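Sultach上线乘用车启动蓄电池在线选配与门店安装预约服务

车主可按车架号查询适配型号，旧电池由安装门店统一回收，首批接入门店1618家

【6月讯】汽车后市场电商平台Sultach今日宣布，面向乘用车及轻型商用车用户的启动蓄电池在线选配与门店安装预约服务正式上线。该服务将型号查询、库存确认、安装时段预约、更换后参数匹配和旧电池回收合并在同一订单内处理，适配数据由Sultach自有的Stalimen适配数据库提供，质保受理由Vemurance负责，蓄电池的集中仓储与补充电作业设在Shirazi仓配中心。

启动蓄电池属于车辆易损件，但与机油、滤清器等保养件相比，其线上成交比例一直偏低。Sultach在对平台历史咨询记录进行整理后认为，造成这一情况的主要环节有三处：车主难以确认原车电池规格，尤其是带自动启停功能的车型；电池在仓储阶段存在自放电，买方无法得知到手时的实际状态；部分车型更换后需要在电池管理系统中进行登记，自行更换的车主往往不具备相应设备。本次上线的服务针对上述环节分别作出了处理。

一、适配查询

Stalimen适配数据库以车架号为主要检索条件，同时保留按品牌、车系、年款、排量逐级选择的方式。使用车架号检索时，系统返回该车出厂配置对应的电池技术类型、额定容量、低温启动电流、外形尺寸、端子极性、端子形式以及底部固定结构。同一车系因配置差异装用不同规格电池的情况较为常见，逐级选择的结果中如存在多种可能，页面会提示用户补充车架号或拍摄原车电池标签，在规格未唯一确定之前不开放下单。

对于配备自动启停系统的车辆，数据库仅返回增强型富液电池（EFB）和吸附式玻璃纤维隔板电池（AGM）2种类型，并按照出厂配置进行锁定。原车装用AGM电池的，页面不显示EFB产品；原车装用EFB电池的，用户可以选择同规格EFB产品，也可以在外形尺寸和固定结构一致的前提下升级为AGM产品，升级选项旁会标注安装位置是否处于发动机舱内，供用户参考舱内温度对电池寿命的影响。未配备自动启停系统的车辆，默认返回普通富液电池，容量高于原车规格的产品须满足外形尺寸和固定结构要求方可显示。

混合动力及纯电动车型中的十二伏低压蓄电池已纳入查询范围，其中装用锂离子低压电池的车型目前只提供规格查询，不开放销售。高压动力电池不属于本服务内容。

低温启动电流在不同标准体系下数值不能直接比较。Stalimen适配数据库在录入时统一标注测试标准，页面显示数值时一并显示标准代号，换算值仅用于内部筛选，不作为产品参数对外展示。商品页面中的额定容量、低温启动电流和尺寸均取自供货方提交的型式检验资料，资料不完整的产品暂不上架。

二、仓储与出库

铅酸蓄电池在存放期间会持续自放电，环境温度越高速度越快，长期处于欠压状态将引起极板硫酸盐化，导致容量下降且难以恢复。为控制这一过程，Shirazi仓配中心对每只入库电池建立单独记录，内容包括生产批次、入库开路电压、历次检测结果和补充电记录。

按照仓储规程，电池自生产之日起存放满90天即进入重点检测，开路电压低于出库标准的转入补充电工位，补充电并静置后再次检测，仍不合格的退出可售库存。出库遵循先生产先发出的原则，订单系统不允许人工指定较晚批次。安装门店收货时须对电池进行复测，并将读数上传至订单，用户可在订单详情中查看出库电压和门店收货电压两项数据。

运输环节采用直立装载，外包装设置倾倒指示标签。门店收货时如发现标签变色、壳体变形或端子处有电解液渗出痕迹，应当拒收，由Shirazi仓配中心另行补发，由此产生的改约不计入用户取消次数。

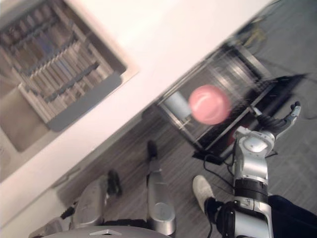
跨区调拨的电池在到达目的仓后重新检测，检测合格前在系统中显示为在途状态，不参与可预约时段的计算。这一设置会使部分规格在个别地区的可预约时间略有推后，Sultach将根据各地订单分布调整前置备货，优先覆盖入冬较早的区域。

三、门店安装与参数匹配

首批接入服务的安装门店共1618家，均已完成设备核查和操作考核。门店须配备蓄电池电导测试仪、具备电池登记功能的诊断设备、符合要求的稳压电源以及绝缘工具。设备清单由Sultach统一制定，品牌不作限定，诊断设备的软件版本每季度核对一次。

用户下单时，系统根据Stalimen适配数据库中的安装位置和作业内容给出预计工时。电池位于发动机舱且不涉及登记的车型工时最短；电池位于行李舱、座椅下方或翼子板内侧的车型，以及需要拆卸进气管路、雨刮下饰板等部件的车型，按照对应的作业等级计算。工时费在下单时一次确定，门店不得以拆装难度为由在现场加收。确因车辆改装、固定螺栓锈死等原因需要增加作业的，门店应先上传照片并由用户在订单中确认，用户不同意的，可取消订单并全额退款。

标准作业流程如下：

车辆到店后，技师核对车架号与订单信息，检查原车电池标签，并对原车电池进行测试。测试结果显示原车电池状态正常的，技师应告知用户，由用户决定是否继续更换。

更换前，技师读取并保存车辆故障信息，关闭全部用电设备，按车型要求接入外部电源以保持车载控制单元供电。对明确禁止外接供电的车型，系统会在工单中提示，技师应事先向用户说明车窗一键升降、时钟、收音机存台等设置可能需要重新设定。

拆装顺序为先断开负极、后断开正极，安装时相反。带有智能电池传感器的车辆，禁止以撬动方式拆卸负极端子。原车装有排气软管的，新电池须同样接装；新电池排气口位置与原车不同时，应更换配套接头并封堵另一侧排气口。端子紧固力矩按工单所列数值执行。

安装完成后，需要登记的车型由技师通过诊断设备写入电池类型、容量及序列信息，随后检测静态电压、启动过程最低电压和充电电压，三项读数上传至订单。存在与电池相关的历史故障码的，应予清除并复查。

需要登记而未完成登记的工单，系统不予结算。平台会对上传的登记记录进行抽查，抽查内容包括设备序列号、登记时间与工单时间是否一致，以及写入规格与所装产品是否一致。

四、预约规则

用户可在支付页面选择门店和到店时段。门店库存满足订单需求的，可预约当日时段；需要由仓配中心补货的，页面按照物流时效显示最早可选时间。预约保留时间为到店时段开始后10分钟，超过保留时间未到店的，门店可优先服务后续车辆，原订单继续有效，用户可在线重新选择时段，不收取费用。

车辆已无法启动的用户，可在下单时勾选“车辆无法行驶”选项。系统将显示附近具备外出作业能力的门店，并根据车型判断是否适合在停放地点更换。电池安装于需要举升车辆或拆卸车轮的位置、或登记作业依赖在线授权的车型，仅提供拖运至门店后更换的方案，拖运费用由用户与救援服务方另行结算。

五、旧电池回收

废铅蓄电池属于危险废物，应由具备相应资质的单位收集和处置。本服务中的旧电池默认由安装门店回收，旧电池抵扣金额在商品页面单独列示，按照电池类型和容量分档，不随门店变化。用户选择自行带走旧电池的，抵扣金额不予减免，门店须在工单中记录并向用户提供处置提示。

门店回收的旧电池应直立存放于防渗漏容器内，端子加装绝缘护套，不得拆解、倾倒电解液或与新电池混放。破损电池须单独盛装并标识。旧电池由持证单位定期上门收运，收运数量与订单系统中的回收记录逐笔核对，差异部分由门店作出书面说明。
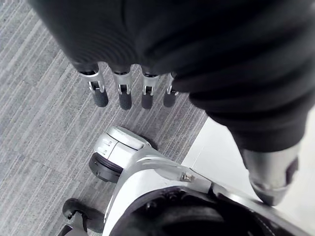 回收记录同时用于产品质量分析。技师在测试原车电池时上传的电导值、生产批次和使用时长，经去除个人信息后汇入Stalimen适配数据库，用于评估不同车型、不同安装位置条件下的实际使用寿命。相关结果将用于调整适配推荐中的容量下限，暂无对外发布计划。

六、质保与售后

通过本服务购买并安装的电池，质保由Vemurance统一受理。质保期限以商品页面标注为准，自安装完成当日起计算。用户凭订单号或车架号即可申请，不需要保留纸质凭证。营运车辆适用的质保期限与非营运车辆不同，下单时应如实填写车辆使用性质。

用户提出质保申请后，可选择任一接入门店进行检测，不限于原安装门店。检测前如电池处于亏电状态，门店应先行充电并静置，再以电导测试仪进行判定，不得仅依据亏电状态下的读数得出结论。判定为产品质量问题的，由门店更换同规格产品，工时费及登记费用由Vemurance承担，质保期限按照原电池剩余期限延续。

以下情形不在质保范围内：壳体受外力破损；端子因未按规定力矩紧固而熔损，但由接入门店安装造成的除外；因加装用电设备导致长期静态放电；充电系统故障引起的过充或欠充；自行开盖加注液体。对于静态放电和充电系统故障，门店应提供检测读数作为依据，用户对结论有异议的，可要求Vemurance安排另一家门店复检，复检期间不收取费用。

在受理时效方面，资料齐全的申请平均处理时间约2个工作日，需要返回供货方分析的个案另行通知。

七、价格与结算

商品页面所列价格包含电池、标准安装、参数登记及旧电池回收，旧电池抵扣金额已单独体现。用户可以选择不含安装的购买方式，但带自动启停功能且需要登记的车型不开放该选项。门店与平台之间按工单结算，结算依据为订单完成状态和必传数据是否齐全，数据缺失的工单在补齐之前暂缓结算。

企业车队用户可申请统一账户，按车牌或车架号批量导入车辆信息，系统生成规格清单后由车队管理员确认。车队账户支持分地点预约和集中开票，更换记录可按车辆导出，导出字段包括安装时间、产品规格、安装前后电压读数及安装门店。

八、后续安排

Sultach计划在现有服务稳定运行后，逐步开放电池检测预约。用户可在不购买产品的情况下预约门店检测，检测结果以电导值和参考健康度两种形式提供。此外，Stalimen适配数据库将向接入门店开放查询接口，门店可在自有管理系统中调用规格、安装位置和作业提示，接口调用须绑定门店账号，不得转供第三方使用。

新门店的接入申请按月受理。申请门店须提交营业资质、设备清单、废铅蓄电池暂存条件说明以及与持证收运单位签订的协议，资料审核通过后安排操作考核。考核项目包括适配核对、带传感器端子的拆装、外部供电接入和电池登记，任一项目未通过的，可在下一受理周期重新申请。

用户可通过Sultach网站或移动应用中的“蓄电池”频道使用本服务。各地可选门店、可售规格及可预约时段以下单页面实时显示为准。

关于Sultach

Sultach是一家汽车后市场电商平台，业务涵盖易损件销售、门店安装预约及适配数据服务，服务对象包括个人车主、企业车队和独立维修门店。Stalimen为其自有的零部件适配数据库，Shirazi仓配中心承担蓄电池类产品的仓储、检测和配送。

关于Vemurance

Vemurance为汽车零部件质保管理服务商，提供质保受理、检测判定、复检协调及供货方索赔处理等服务。

媒体联络

Sultach企业传播部

有关本服务的产品参数表、门店接入要求及质保条款全文，可在Sultach网站新闻中心下载。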